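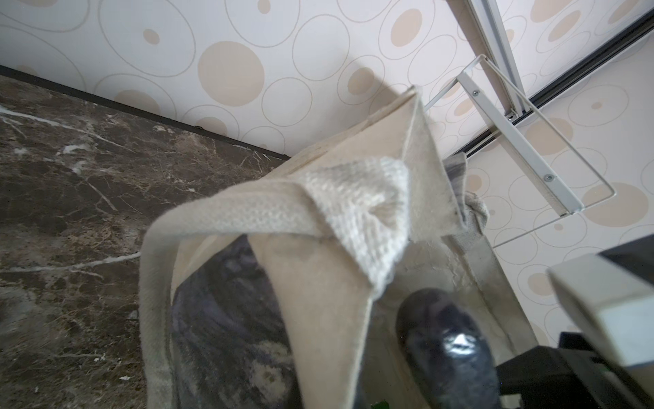 Ga-eun Han wrote on Monday:

> Has anyone on the list washed natural canvas in a machine and not had it shrink? I have 11 totes to get ready for the Plamcombe sale and the first one came out looking like a lunch bag. Cold wash, I swear. Also the gray smudges around the top did not budge. Do I give up and dye the rest?

Ga-eun - don't dye yet!! Dye takes unevenly over grease and you'll see every smudge twice.

Quick answers, on my way out the door so sorry for the mess.

Shrinking: it's the dryer most of the time, not the wash. Unwashed canvas will still pull in some even cold, nothing to be done, but if you tumbled it that's your lunch bag. Hang it by the bottom corners, pull the seams straight while its damp, iron before fully dry. You can get a bit of length back on the small one that way. Not all of it.

Smudges: plain bar soap, rubbed in dry, THEN a soft brush and a little water. Leave it 3 hours. Rinse from the inside out. I did 10 for the Dilthorpe table last August and only two were beyond saving. No bleach on natural canvas, it goes yellow at the folds.

Handles are where it really shows, all that hand grease. Do them twice. If the rim is worn through, stitch a patch over it where the handle joins and don't bother matching the color.

Other thing, re the wallpaper thread from last week (whoever asked about a backdrop for the stall - was it Correia?). Small pattern, pale, otherwise it fights with the bags. Something like
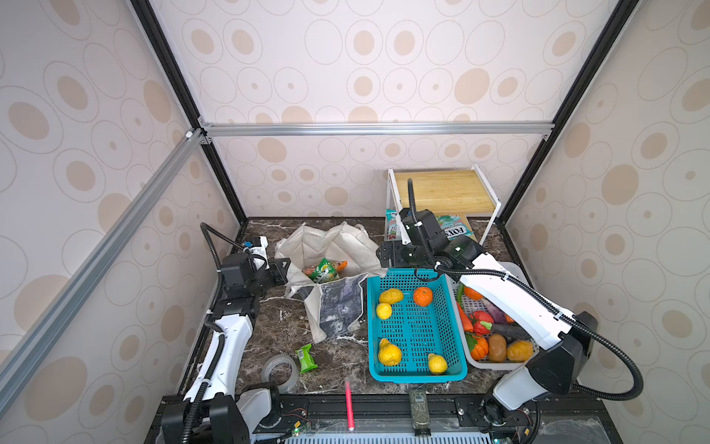

White paper with beige and tan ovals and circles, dark marble-pattern top.

I would go with a lighter table than that for natural canvas, or just throw a sheet over. Your call.

Labels: the Cletari order is 200, sew-in, not iron-on. I asked for iron-on. Will sort it. If you already have yours please dont sew any in untill I've heard back, they might want the lot returned.

Still need somebody with a steamer for the morning of the sale. Reply to me not the whole list pls.

Fernanda Antunes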